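Tovel Community Church
Fellowship and Outreach Meeting, 28/07/2025

Chair: Ifor Hopkin

Ifor opened with Psalm 108 and a prayer of thanks for a wonderful month. Minutes of the last meeting were read and approved with no changes.

Summer Bible week. What a week it was! We had 108 children signed up by the last morning, and the singing on closing night just about lifted the roof. Nine families have asked about Sunday services, and each will get a call before the end of August. Mrs. Hägglund was thanked with loud applause for running the kitchen all week.

Study groups. The Book of Ruth group has finished and loved every minute. They would like to go straight on to James. Agreed. The Darnix Road group will keep meeting in homes and has room for four more people.

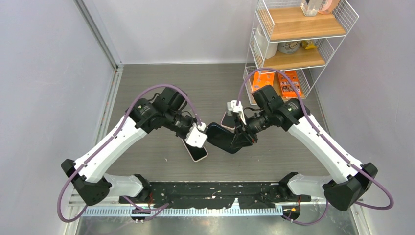
Baptism service. Four candidates are ready, and we are so happy for them! The service will be held at Stititen Lake in August, weather permitting, with a shared lunch afterward. Families should bring folding chairs and a dish to pass. Ifor will meet with the candidates beforehand to hear their testimonies and go over the order of service.

Mission giving. The special offering came to $300. It was moved, seconded and carried with a cheer that all of it go to the food pantry.

Prayer walk. A new idea from the youth, warmly received. Start at the church steps at 9 a.m., stop at the school and the clinic, and finish with coffee. Route still to be settled.

Prayer requests were shared, and we closed by singing the Doxology.

Next meeting: August, after the baptism service.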